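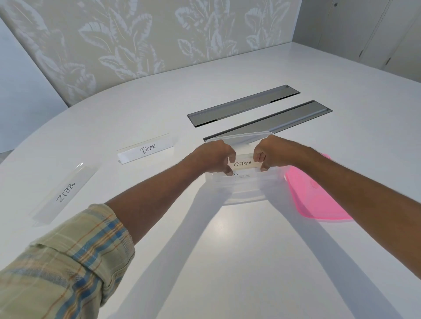
**Notes for the talk - Wednesday, 4 p.m., small hall**

Speak slowly. Drink water before the slide with the shelf plan.

**Slide 1 - Greeting**

Good afternoon, and thank you for staying until the last talk. I run the dry goods part of a refill shop in Helden. Today I want to speak about how we changed from selling in packages to selling by weight, and what I would do differently.

**Slide 2 - Where we started**

- We opened with 154 products. It was too many for a shop of our size.
- Every product had its own bin, its own scoop and its own label.
- On a quiet day, some bins were not opened at all. Nuts and whole grain flour do not forgive this.

(Ask the room: who has ever thrown away rancid walnuts? Wait for hands.)

**Slide 3 - The tare problem**

Customers bring their own containers, and each one has a different weight. In the first month we weighed every empty container at the register, and the line went to the door. People were polite, but I could see they looked at the clock.

We then put a second scale next to the entrance. The customer weighs the empty container, writes the number on the lid with a grease pencil, and goes to fill it. At the register we only subtract. The line became shorter in the same week.

One warning: the pencil does not stay on a wet lid. Keep a towel near the scale.

**Slide 4 - Choosing what to keep**

I looked at the sales for 4 months and made a list. Rice, oats, red lentils and coffee stayed, of course. We removed the 35 slowest products. I was afraid of complaints, and we received 2. Both were for the black barley, so I brought the black barley back.

If I started again, I would open with the short list and let customers ask for more.

**Slide 5 - Suppliers**

- Drevlow delivers the grains in large paper sacks. We return nothing, we recycle the paper.
- Holloway brings the oils and takes back the empty canisters. It needs storage space, so measure your back room first.
- Nindix is the software for our stock. It was made for packaged goods, and I still correct the weights by hand on Monday mornings - if somebody knows a better way, please find me after.

**Slide 6 - Cleaning**

We never pour new product on top of old. The bin is emptied, washed, dried overnight and only then filled. Write the lot number on the back of the bin, not on the front, where customers rub it off.

(If time is short, skip to the prices.)

**Slide 7 - Prices**

Show the price per 100 grams and also per pound. Older customers asked me for this many times.

**Questions**

Repeat each question into the microphone. The handout with the shelf plan is on the table by the door.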